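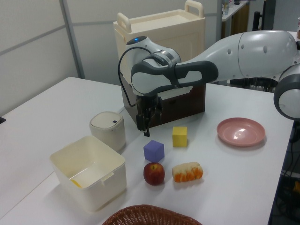
Set the open width before comparing fingers on the Virk gripper. Jog the arm until the fingertips hang just above the table, slightly open, then save that pose as the approach point. Foam cubes forgive a poor setting - the apple does not. Start at 48 mm and log each grasp in Kondside.

Next, cap the closing force at 300 in the controller and run the place routine over the plate. Lower the speed if the cube swings.

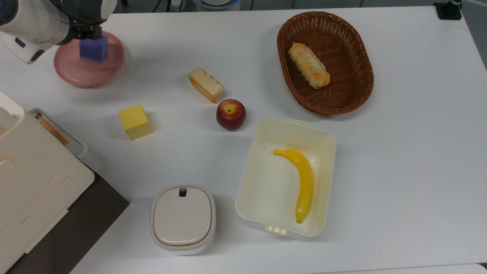

Blue sponge cube held over the pink plate.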